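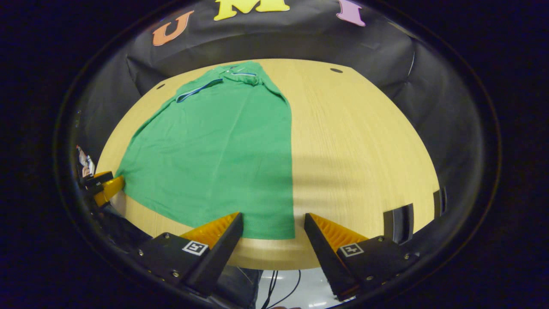 Household Machines Discussion Group
Minutes of the May meeting, held in the upstairs room at Guston

In the chair: Beryl Heywood
Minutes taken by: Poppy Birkett
Apologies were received from the Werkovham members, who had trouble with the bus again and send their love.

1. Welcome and minutes of the last meeting

Beryl opened at 7 p.m. and welcomed everyone, with a special word for the two new faces by the radiator, who had come over from Horkotberg on the strength of a flyer and were given the good chairs. The April minutes were read and approved with one correction. The dishwasher that left the lids full of water belonged to Beryl's sister and not to Beryl, who would like it known that her own is very well behaved.

2. Can a machine do the laundry yet?

This was the main item and it took up most of the evening, as we rather thought it would. Beryl began by reminding us that washing and drying were handed over to machines so long ago that we hardly count them as automation anymore, and that what is left over (sorting, turning things right side out, folding, putting away) is the part most of us grumble about.

We talked for a good while about shirts. A towel has four corners and stays more or less where you put it, but a polo shirt has a collar that wants to bunch, a placket, two sleeves and a hem that is never quite as straight as you hoped. Poppy said she had taught both her boys to fold one, and it took the better part of a winter. The general feeling was that a machine can now make a fair job of a shirt that starts out flat on a table, and that the real test is the same shirt at the bottom of a heap with one sleeve inside out.

There was some friendly disagreement over speed. One of the Horkotberg visitors thought it hardly matters if a machine takes ten times as long as a person, so long as it does the work while you are asleep. Others felt that a household of five would never see the bottom of the basket — and somebody would still have to carry it upstairs.
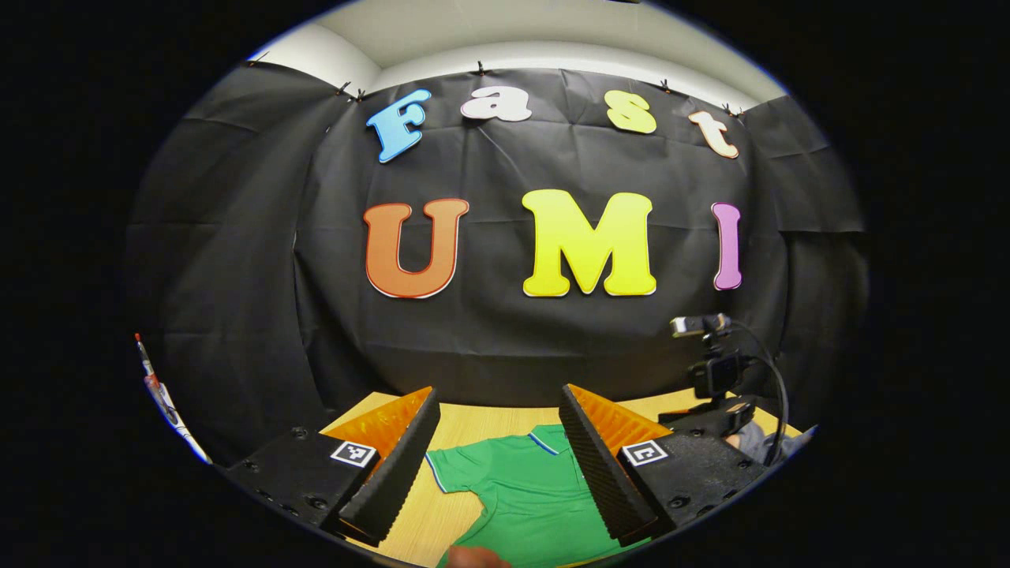 3. Report from the Goodall shop floor

Poppy gave her report on Goodall, the workwear rental shop where she helps in the back office. They get through up to 200 garments on a busy day, and the manager has been wondering whether any of the folding could be passed to a machine. For now it is all done by hand at two long tables, and Poppy spent a happy afternoon watching and asking far too many questions.

What struck her most was how much else goes on during a fold. The women at the tables feel for a missing button, notice a worn collar, set aside anything that smells of the dryer, and smooth out a crease with the side of the hand without stopping their conversation. She felt a machine might be welcome for the plain stacks of same-size shirts, which are dull work and hard on the wrists, while the checking and mending would stay with people for a good many years. Beryl asked what the staff themselves thought. Poppy said opinions were mixed, but that everyone would gladly give up the fitted sheets tomorrow.

4. Other chores

Floors: members with robot vacuums are mostly pleased, apart from rugs with fringes.

Dishes: loading is still thought to be beyond any machine we would let near our own glasses.

Beds: no progress that anyone had heard of. It was suggested that we come back to this in the fall.

5. Room and refreshments

The room holds 16 comfortably and we were close to that, so please let Poppy know if you plan to bring a friend. Thanks were given for the lemon cake, which went quickly.

6. Actions

Poppy to ask Goodall whether a small party might visit during a quiet hour.
Beryl to write to the Werkovham members with the gist of item 2 and ask about sharing a car.
All to time themselves folding one ordinary basket of laundry at home and bring the result, however embarrassing.

7. Next meeting

Same room, same time, next month. The subject will be kitchens. The meeting closed at 8:50 p.m., and several of us stayed on to stack the chairs and finish the tea.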